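Ticket: Gray bin, station 2 — small items collecting at front, slow returns to stock
Site: Planov, packing hall
Opened by: Athina Konstantinidis
Assigned to: Liviu Pascu
Status: Closed, monitoring
Priority: Normal

Problem as reported

Mixed small goods emptied into the gray bin at station 2 end up against the low front wall and have to be sorted from a pile. The same goods spread out acceptably at station 1, which has the flat-bottomed bin. Item labels are getting rubbed. Started after the bin was swapped in December.

Opened June 27, 2021

Entry 1 — Pascu
Please confirm which bin is fitted. We have two types from Trikirari: flat floor, and the one with the sloping panel under the back wall. The sloped type was bought for soft goods only.

Entry 2 — Konstantinidis
Sloped type. Tall back wall, low front wall. We run everything through it, including boxed and hard plastic items from the Ene order.

Entry 3 — Pascu
That explains part of it. Anything hard dropped at the top of the panel arrives at the floor with some speed and keeps going until it meets the front wall. Check the following before we change hardware:
Is the bin level front to back? Put a spirit level on the floor, not on the rim.
Are totes being emptied over the back wall or from the side?
Is there residue on the panel or floor? Label adhesive makes items stop in odd places and then release together.

Entry 4 — Konstantinidis
Level: low at the front by 2 mm. Totes are emptied over the back wall, always have been. No residue that I can feel. The floor is worn but smooth.

Entry 5 — Pascu
2 mm is within what we accept but it is in the wrong direction. Shim the front feet. Then empty a tote from the side, low, close to the floor, and see where things settle. Keep the load under 300 items for the test. Send me the state of the panel as well — if the surface is badly marked we may need to replace it.

Entry 6 — Konstantinidis
Front feet shimmed, level reads true. Side emptying is better. Items stay nearer the middle, although a few still reach the front. Panel is scuffed and scratched in one dark patch, with small vertical marks higher up near the edge.

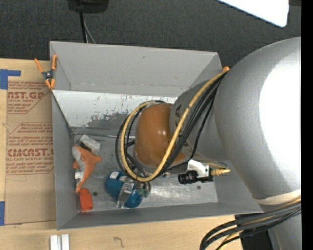
The marks do not catch a fingernail. I wiped the panel with a damp cloth and the patch did not change, so I take it to be wear and not dirt.

Entry 7 — Pascu
Agreed. If a nail does not catch, it will not tear a bag. Leave the panel in place. Do not polish it, as a smoother surface will make the original problem worse. The dark round spots on the floor can also be left unless you feel a raised edge.

Rubbed labels: Nuvamard supplies a thin ribbed mat for this bin. I have ordered one, cut to the floor only. It should stop short of the panel or the front edge will lift.

Entry 8 — Konstantinidis
Mat received and fitted. First one was cut too long and lifted as described. Trimmed. After 2,000 items we have no new rubbed labels. Front wall still collects round things, mostly the small jars.

Entry 9 — Pascu
Jars go to station 1 until further notice. Closing. Reopen if the level drifts or the mat starts to curl.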